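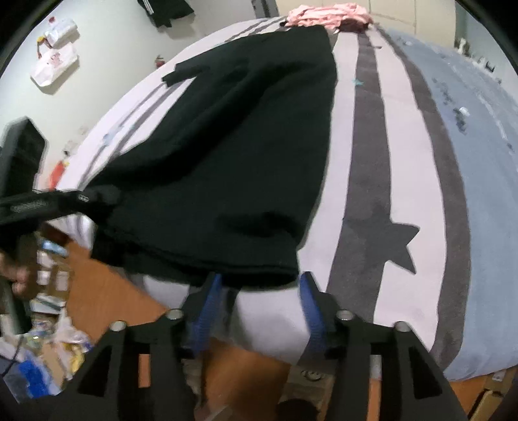
Hand-held gripper over a black garment on the bed, blue fingers open.

Folding Clothes With the Hand Gripper: A Guide for New Club Members

Posted September 15, 2018 in Club How-Tos

Everyone joins the Danzer robotics club to build something that walks. Then they get handed a gripper on a handle and told to go fold a sweatshirt. This page is for those people. It covers the take-home folding task, start to finish, including the parts the old handout skipped because whoever wrote it had apparently never owned laundry.

The folding recordings go into the club's practice set for the Tekier project, which is supposed to put clothes away by itself in time for the May showcase. At present it can put a sock on the floor. You are going to teach it better manners.

What you need

The hand gripper from the club cabinet, signed out on the sheet
A bed, a table or any flat surface you can reach across
One garment you don't love
A charged battery and a spare
The Surnano app on your phone, logged in with the club account (password is inside the cabinet door, and yes, we know)

Pick the garment first

Beginners should use a plain sweatshirt or a pair of sweatpants. Thick fabric holds a crease and gives the fingers something to bite on. T-shirts are the next level up. Anything silky is for people with patience or a grudge.

Dark clothes on a light bedspread are easiest to tell apart later when we label the recordings. Black on black is a miserable afternoon for whoever is labeling, and the labeling rota is alphabetical, so it will reach you.

Set up the surface

Clear enough room to lay the garment out full length. You do not have to clean your room. We want ordinary bedrooms with ordinary piles in them, and the robot will have to cope with yours eventually. Just move the pile far enough that you won't pick up a second item by accident. If the bedspread has a pattern, leave it on. Stripes and stars are fine.

Lay the garment flat, with the hem toward you. Pull out any sleeve or leg that has tucked itself underneath. It will tuck itself back under, and you will pull it out again.

Check the fingers

Squeeze the handle a few times before you start. Both rubber pads should move together and meet evenly, ridge to ridge. If one side lags, look for lint in the hinge. There is always lint in the hinge. If it still lags after you've cleaned it, tighten the finger bolts a quarter turn with the small hex key. Do not give it a half turn. The Boltidia kit we bought the spare bolts from comes with 12, and we have 2 left, so please draw your own conclusions about half turns.

Wipe the pads with a damp cloth and let them dry. Dusty rubber slides on cotton, and you'll spend the whole session petting your sweatshirt.

Make the fold

1. Start the recording in the app. Hold the gripper still over the garment with the fingers open and count to three. This gives the software a clean starting point. People who skip the count get their file sent back.

2. Lower the fingers to one corner of the hem. Come in at a low angle, so that one finger slides under the fabric and the other stays on top. Stabbing straight down gets you a pinch of bedspread as well, and then everything travels together.

3. Squeeze until the fabric stops slipping, then stop squeezing. You are folding a shirt. It isn't going anywhere.

4. Lift the corner only as high as you need to and carry it across in one slow arc. Set it down before you open the fingers. Dropping it from a height looks dramatic and lands wherever it likes.

5. Repeat for the other corner, then bring the whole bottom half up to meet the top.

6. Smooth the fold with the closed fingers, working outward from the middle. Two or three passes will do. This is the step where perfectionists get lost, and we have a recording with eleven minutes of smoothing in it to prove the point.

7. Open the fingers, back away, count to three again, and stop the recording.

Shake the garment out and start over. Lay it a little differently each time: turned, bunched, face down. A robot that has only ever seen one neat sweatshirt will go to pieces at the sight of a messy one.

How many to do

A full set is 30 folds. Most people need two evenings for it. The club record for one sitting is 46, held by somebody who was avoiding a chemistry report. We don't recommend this, although the folds were very good.

Take a break whenever your wrist complains. The tool feels light for the first few folds and gains weight steadily after that.

When things go wrong

The fingers grab two layers. Open them, back off and try again without stopping the recording. A retry is useful. Just don't mutter over it for a full minute first.

The fabric keeps slipping out. Wipe the pads again. If that doesn't help, you are probably gripping too close to the edge, so take a deeper bite at the hem.

The app says tracking lost. You moved too fast, or your own arm got in the way. Hold still until the green dot comes back. If it doesn't, end the recording and throw that one out.

Your other hand wandered in. Everybody's does. Keep it out of the fold itself, or the robot learns that sweatshirts get help.

The cat is on the garment. Stop for the day.

Handing in your set

Upload over Wi-Fi, never phone data, unless you enjoy explaining the bill at home. Name the folder with your initials and the type of garment. "Stuff" is not a type of garment. "Stuff final" isn't either.

Bring the gripper back to the cabinet with the battery out and the fingers closed, and sign the sheet. If anything came loose, put the piece in the envelope and write on it what it fell off of. The envelope currently holds one washer marked "???", and we would like it to stay an only child.

Next guide: hangers. Do the folding set first.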